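Sourdough starter in a cold kitchen, is mine dead?

cletus_o
Joined August
Posts: 17

So I got a starter from my neighbor Esperanza before the holidays and it was a monster, doubling in no time, climbing out of the jar. Then the cold came in and now it just sits there with a few sad bubbles and a smell like nail polish remover. Feeding it once a day, all-purpose flour and tap water. Do I toss it and beg for more or is there hope?

xiomara_bakes
Posts: 938

Not dead! The nail polish smell just means it's hungry. Mine does it every winter (we keep the heat low and my kitchen is basically a cave). Feed it twice a day, swap in a little whole rye, and put it in the oven with only the light on. Give it 3 days before you panic.

Remy_Mac
Posts: 600

Gotta disagree with the twice a day thing. If it's cold and sluggish and you keep feeding it, you're diluting it every time and it never catches up. I'd wait until it has risen and just started to fall, then feed. Warm water, like baby bottle warm. I nearly killed mine last winter by fussing over it.

cletus_o

OK so which one lol. I do have rye. The oven light has been burned out since we moved in, so that's out unless I finally go buy a bulb.

I also cleared most of the work surface, down to a plastic pitcher and a few specks, figuring I might as well do this right and start shaping dough someplace other than next to the sink.

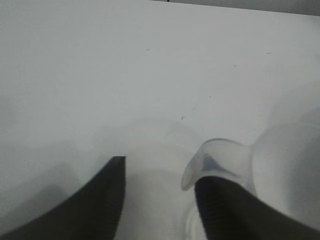 Anyway the jar is on top of the fridge now, wrapped in a dish towel. It feels a tiny bit warmer up there but I don't own a thermometer, so that's a guess.

xiomara_bakes

Top of the fridge is fine on an older one. Newer ones don't get warm up there at all, check with your hand. And Remy, I hear you on diluting, but he said it smells like acetone. That's a starving starter. Waiting longer won't help it.

Remy_Mac

Fair, I skipped right over the smell. Then I'd do one big feed, way more flour than starter, and leave it alone until it moves. Still not twice a day though!!

vlasti_s

Throw out most of it, keep a spoonful, feed that with rye. Works every time for me. Also get a thermometer, they're cheap.

cletus_o

Did the spoonful thing last night with rye and warm water. Bubbles on the sides this morning and it smells more like yogurt. Going to leave it till after work and see if it gets to the rubber band.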